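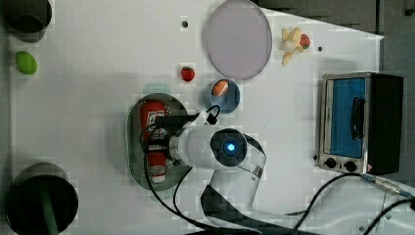

The table from overhead, arm over the green tray with the red bottle.

A Saturday at the Avdale Robotics Open House

Posted May 26, 2024

I have been meaning to get to one of these for years, and yesterday I finally did. Avdale opens its robotics building to the public once every spring, and I got there right when the doors opened, with a thermos and a notebook and no plan except to see as much as I could. I ended up spending nearly the whole morning at a single table. I regret nothing, although I did miss the underwater vehicles, and everybody in the lunch line was talking about the underwater vehicles.

The building is on the far side of campus from the visitor parking. If you go next year, ignore the sign that sends you around by the library and cut behind the gym. You come in through a glass entry with a coat rack and a table of name stickers, and then it's one long hallway with labs on both sides and doors propped open. Most rooms had a poster outside and a student or two ready to talk. The manipulation lab is the third door on the left, and that's as far as I got before lunch.

What they study in there is how to teach a robot arm to do kitchen chores by showing it how, and then, which was the part that hooked me, how to choose what to show it. The group has a method they call Orton. I'll do my best with it, but I'm a retired middle school science teacher and not a roboticist, so take my version as a visitor's version.

The usual way to do this (I learned) is that a person drives the arm through a task by hand or with a controller, over and over, and the computer records everything: what the camera saw, where the joints were, when the gripper closed. Then a program is trained on all those recordings until it can look at a table and produce its own motions. It works surprisingly well and it takes forever. The students who did the driving talked about it the way my kids used to talk about raking leaves.

The trouble is that after a while the recordings get repetitive. People fall into habits. You put the bowl back where you like it, you come at the bottle from the same side, and the robot ends up very, very good at the table you happened to set. Move the tray a hand's width and the arm goes to the old spot and closes on air. They had a video of precisely that, and the whole room groaned when the fingers came together on nothing!

Orton is their answer to it. Before each new recording, the program looks over everything it has been shown and works out where it is least sure of itself. Then it tells the person how to set up the table next: tray over here, bottle turned that way, fruit near the plate this time. So the person is still the teacher, but the pupil gets to say which page it's stuck on. I taught for a long time and I would have given a lot for a classroom that could do that.

How does it know what it's unsure about? I asked, and the explanation was the clearest thing I heard all day. They train several copies of the same program from the same recordings, each one started off a little differently. Show all of them a table. If the copies agree on what the arm should do next, the setup is probably well covered. If they disagree, with one wanting to go left and another wanting to go right, that's a setup worth a lesson. The idea itself is old, they were quick to say, and has been used for all kinds of learning problems. Their contribution is in making it practical at a real table with real objects, where you can't try a million arrangements and where a person has to get up and move the tray.

The table is a treat to look at. It's a plain white top with toy food and kitchen things spread over it: a bunch of yellow plastic bananas, a big round plate, a little blue bowl, and over on the right a small toaster oven that looks like it came straight off somebody's counter. The arm is white with black bands at the joints, and there's a glowing blue light on one of them that every child in the room wanted to touch. Cables everywhere, naturally. I found that comforting. Anything that works in a lab has cables all over it.

The task they were running in the morning was picking up the red bottle from the green tray. It lies on its side, which makes it harder than it sounds. A bottle standing up can be grabbed from any direction. One lying down has a long way and a short way, and the gripper has to turn to suit. The tray has a rim, too, so the fingers can't just come sliding in low from the side. I watched run after run and never got bored. There's a moment right above the bottle where the gripper slows down and seems to make up its mind, and I caught myself leaning forward every single time.

Now for the result, which was on the poster by the door and which I copied down. The group trained one program the ordinary way, with 400 recordings where the people set the table however they pleased. They trained another with Orton choosing the setups, and they stopped at 54. On tables neither program had seen before, the second one did as well as the first. I read it twice to make sure I had it the right way around. That's an enormous amount of raking saved.

I asked the obvious question, whether the setups Orton asks for look strange to a person, and they lit up and pulled out a binder. Some of them look perfectly normal and you can't tell why it wanted them. Others make sense as soon as you see them, like putting something red close to the bottle. For a stretch of the training it kept asking for red things near red things, and the students think it was having trouble telling where the bottle stopped and its neighbor began. Once it had seen a few of those it quit asking. I love that. I have had students who worked exactly that way, who would ask the same question three times in three forms and then never again.

They were also frank about what doesn't work yet. The result on the poster is for picking up and putting down. Opening a door is another matter, and the toaster oven is there for the next round of experiments, which they hope to start in July. A door has to be pulled along a curve, and if the arm's path and the door's path don't match, something gives. The copies-disagreeing trick gets muddled there as well. There can be 2 perfectly good ways to open a door, and copies that pick different good ways look as though they're confused when they aren't. Sorting out "I don't know" from "I know more than one way" is the piece they are working on now. One of the students is writing a thesis on only that, and I thought it was the most interesting problem in the building.

There's a cost on the human side too. Setting up a table to order is slower than setting it up however you like. You have to check the screen, move things, check again. They've been timing it, and each recording takes longer with Orton even though you need far fewer of them. The total still comes out well ahead, they said, but they'd like the instructions to be easier to follow. At the moment it's a faint outline of each object laid over the live camera picture, and you nudge the real thing until it fills its outline. I got to try this! I did the bowl and the plate. The bowl was easy. The plate took me ages because I kept sliding it too far and then overcorrecting, and a boy of maybe eight told me I was doing it wrong, and he was right.

After lunch (chili, good, bring cash) I went to the short talk in the Malhotra Room, upstairs at the end of the hall. It covered the same work with more graphs. The one I wish I had copied showed how the disagreement among the copies drops as the recordings go up. With the ordinary method it falls fast, then goes nearly flat, and hundreds of recordings go by with hardly any change. With Orton it goes down in steps. Each step is a kind of setup being learned, and the speaker could point to one and say that's when it got the tray rim, that's when it got the bottle turned sideways. Somebody in the back asked if the choosing program ever picks setups that can't be built, like a bowl balanced on a banana. Yes, early on. Now they give it rules about what can rest on what.

Another question was whether a program trained at this table would do anything sensible in an actual kitchen. The answer was a flat no, not as it stands, with different light and a different counter and real bananas. But the method doesn't care which table it's used on, and they have a partner lab, Fillard, running it with a different arm and different objects to see whether the savings hold up. Those numbers aren't in yet. I hope they post them somewhere that people like me can find.

On the way out I stopped in the manipulation lab once more. They had changed the setup again and there was a fresh crowd three deep around the table, mostly families. A little girl on her father's shoulders was narrating the whole thing for the rest of us.

Practical notes for anyone thinking of going next year. It's free and you don't need to register. Visitor parking is fine if you come early. The hallway is wide and there's an elevator to the upstairs rooms, but the labs themselves are tight once they fill up, so strollers were being left by the coat rack. The demos run all day, and the talks are 3 times in the afternoon, same talk each time. Children are welcome everywhere except the machine shop. Ask the students questions. They've been at this for months and they're dying to tell you about it.

I'll be doing the underwater vehicles first next time.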